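Why do prices go up? (And where did my 2p sweets go?)

When I was small I lived in a town called Plesthorpe, and on the corner of our road there was a sweet shop called Gunawardena's. You could buy a fizzy cola bottle there for 2p. I know this because I bought an awful lot of them.

I went back in December, and the shop is still there (hooray!) and it still sells fizzy cola bottles. I held one up and asked how much. Ten pence! For one! It was the same size, it tasted the same, and it still made my left eye go funny. So what had happened to it?

The sweet hadn't changed much. What had changed was how much my money could buy. Grown-ups have a word for this, and you've probably heard it on the news while you were waiting for something better to come on. The word is inflation.

What inflation means

Inflation is when prices in general creep upwards over time. I say "in general" because one price going up all by itself isn't inflation. If there's a bad frost and all the strawberries get spoiled, strawberries will cost more for a bit, but your bus fare won't care. Inflation is when it's the strawberries and the bus fare and the haircuts and the school shoes, lots and lots of things, all drifting up over the months and years.

It's usually slow. You wouldn't spot it from one week to the next, in the same way you don't notice yourself growing until your trousers stop at your shins.

Let's invent a country

I find this much easier to think about with a small pretend country, so let's have one. I'm calling it Brorkuvness. It's an island, it's mostly hills, and the money there is called the plender. One plender, two plender, a pocketful of plender.

Brorkuvness has one bakery, and every morning the baker makes 50 buns. The people on the island like buns a great deal. A bun costs 2 plender, and at that price the baker sells every last one by lunchtime and everybody's fairly happy.

Now suppose that one night the queen of Brorkuvness decides to be kind. She prints a huge heap of new money and gives it out, so that when everyone wakes up they have twice as much as they had the night before. Brilliant! They all rush down the hill to buy twice as many buns.

But the baker has still only made 50 buns. She's got one oven and two arms. There's a queue right out of the door, people are waving their plender about, and somebody at the back shouts, "I'll give you 3 for one!" Somebody else shouts, "I'll give you 4!"

You can guess what the baker does. The next morning there's a new sign in the window, and a bun costs 4 plender. Everybody has twice the money and the buns cost twice as much, so they can buy exactly as many buns as they could before. All that printing was for nothing (and the queen has used up all her ink).

That's one way inflation can start: more money chasing the same amount of stuff.

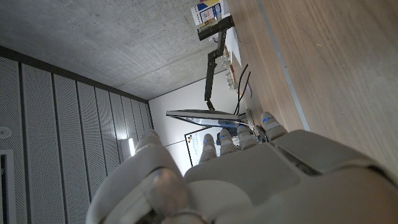

Bohumila Vondráček wrote to me after I put the first half of this page up, and she said I'd made it sound as if it was always the queen's fault. What about when the baker's flour gets dearer, she asked, and nobody has printed anything at all?

Quite right, and I was getting to it, I promise! Let's go back to the island.

When the flour costs more

Flour doesn't grow in Brorkuvness (too many hills), so it has to come over by boat. One year the harvest is poor and the boat needs more expensive fuel as well, and so a sack of flour costs a lot more than it used to.

The baker has a think. She could keep her buns at the old price, but then she'd hardly have anything left over for herself, and she has to eat too. She could make the buns smaller and hope that people don't notice. People do notice, by the way. Shops in real life try this one quite often, and it has a rather good name - shrinkflation. Or she could put the price up.

Suppose she puts the price up. Now the man who mends the roofs has to pay more for his breakfast bun, so he charges a bit more for mending roofs. The baker's roof leaks. She pays more to get it fixed, and then she looks at her bun prices again... and round it goes. Fuel is especially good at setting this off, as nearly everything you buy has been on a lorry or a ship at some point.

Is it always bad?

No! This surprised me when I first learned it. Lots of countries want a little bit of inflation every year, just a small nudge. When prices rise slowly, and wages (the money people get for working) rise as well, most people get along fine.

The trouble comes when prices go up faster than wages do. Then a family with the very same jobs finds that the shopping basket comes home a bit emptier. It's also hard on people who have been saving. If I'd put a pound in a tin when I was seven, it would still be a pound today, but it would buy me ten cola bottles where it used to buy me 50. I'm still a bit cross about that and I didn't even have the tin.

And what about prices going down? That's called deflation. It sounds lovely, but think about it. If you knew a bike would be cheaper next month, you'd wait. If everybody waits, the bike shop sells no bikes, and the people who work there start to worry about their jobs.

Who tries to slow it down?

Most countries have a central bank. It isn't the sort of bank with a cashpoint outside. One of its big jobs is keeping an eye on prices, and its main tool is something called the interest rate.

Interest is the extra you pay when you borrow money, and the extra you get when you save it. If the central bank pushes the rate up, borrowing costs more and saving pays better. So people think, hmm, maybe I won't borrow for a new kitchen this year, maybe I'll save up a bit. There's less rushing down the hill with fistfuls of plender, the bun queue gets shorter, and the baker is in less of a hurry to change her sign.

It's slow, though. It can take a year or more before you see much difference, and if the bank pushes too hard then people stop spending and shops start to struggle. It's a bit like steering a very long boat - you turn the wheel and then you wait.

Something to try

Ask the oldest person you know what they used to pay for a loaf of bread, a cinema ticket and a comic. Write the answers down, and next time you're out, look for the prices now. Have they all gone up by the same amount? Mine hadn't, not even close. My aunt is 43 and she could remember the price of every ice lolly on the van, but she had no idea at all about bread.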